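Catterall Opens Its Towel-Folding Service to Smaller Hotels

June 2026

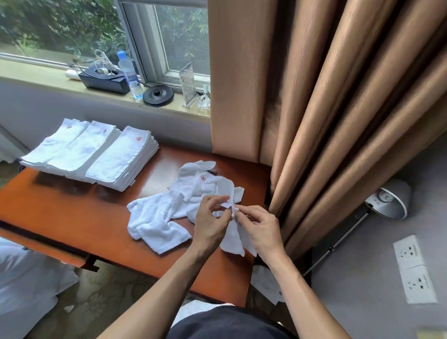
Two of the hotels in the trial said the folding itself was never their complaint, and that what they wanted was a price they could put in next year's budget. Catterall has now given them one. The company's linen-handling service, sold until this spring only to large laundries, is on offer to single properties under a plan it calls Lurnon.

The plan has two parts. The first is a folding arm on a wheeled base, made by Zendell and leased by Catterall. The second is the teaching work that comes before the arm is switched on. Catterall sends a person to the hotel to fold the hotel's own towels by hand, in a guest room, while a camera worn at head height records each fold. Those recordings are used to set up the arm for that hotel's linen.

The teaching work is the part that sets Lurnon apart from the cheaper kits on the market. Most of those arrive with a fixed list of towel sizes and a flat table. They do well with new stock of even thickness. They do less well with terry cloth that has been through the wash for a year or two and no longer has square corners, and they often stop when a sewn-in label folds back over the edge.

Catterall's folders work with whatever the hotel has on the shelf. White terry towels with a small red flower logo are a fair test. The logo has to end up on the top face of each folded towel, so the fold can't be started from just any side. The person folding finds a corner, pinches it, and works along the edge from there. Finished towels go into stacks on one side of the table and the loose ones wait beside them.

A standard teaching set is 303 folds per towel type. For a hotel that uses a bath towel, a hand towel and a bath mat, that comes to three sets. Catterall says a set takes one working day for an experienced folder, plus time for the recordings to be checked. Folds that go wrong are kept in the set and marked, along with whatever the folder did to fix them.

We visited the company's shop in Makevthorpe to see a finished unit at work. The arm has two grippers with soft pads, and it folds on its own table, a gray one that comes with the lease. It took towels from a bin, found a corner on most of them at the first try, and laid them on the stack with the logo up. When it could not find a corner it dropped the towel and picked it up again. After three failed tries it set the towel aside in a second bin for a person to deal with.

It is slow. A good room attendant will beat it easily on any single towel. Catterall does not claim otherwise, and its sales sheet suggests running the unit overnight, when the laundry room is free and the speed matters less. Noise was low enough that we could talk next to it without raising our voices.

The lease is $1,239 a month for a single unit, with a minimum term of one year. That covers the arm, the table, both bins, repairs, and the first teaching set. Extra sets are charged separately, and so is a new set if the hotel changes its linen. Buyers should read that clause closely. A change of supplier counts as a change of linen under the contract, even if the new towels are the same size and color. A change of logo alone does not, provided it stays in the same place.

There are some limits to know about. The unit needs a clear patch of level floor and a regular wall outlet, and it can't be moved while it is working. It handles dry linen only. It doesn't fold fitted sheets or robes, and Catterall has no date for either. Flat sheets are being tested in the shop -- we were shown one, folded in quarters and a little crooked -- but they aren't part of the plan.

Hotels should also ask about the recordings. Under the standard contract, Catterall may use them to improve its general folding software, and that software goes out to other customers. A property can opt out, though it then pays more for its teaching sets. Guests are never in the room during a session. The folder works in a room that has been taken off sale for the day, and the hotel picks which one. Any printed cards or signs in view are blurred before the recordings are stored.

Training for hotel staff takes a morning. Most of it is about loading the bin, clearing a jam, and telling the unit which towel type is coming. There is a screen on the base with large buttons for each type, and a red stop button on each side. Support is by phone during the day, with an on-call line at night for units that have stopped mid-job. The on-call line is included for the first year and becomes an extra after that.

We think the plan makes the most sense for a property that already washes its own linen and has trouble filling the late shift. A hotel that sends its towels out gets them back folded, so there is little here for it. Small inns may find the monthly cost hard to justify on towels alone, and would do better to wait and see what happens with sheets.

Catterall is taking orders for Lurnon now, with teaching visits booked in the order the contracts come in. Units ordered this month are due to be in place by November. The shop in Makevthorpe will run a demonstration for any hotel that wants one, and visitors can bring a bag of their own towels. Worn ones are best. The demonstration unit will not have been taught on them, so expect more towels in the second bin than a finished setup would leave.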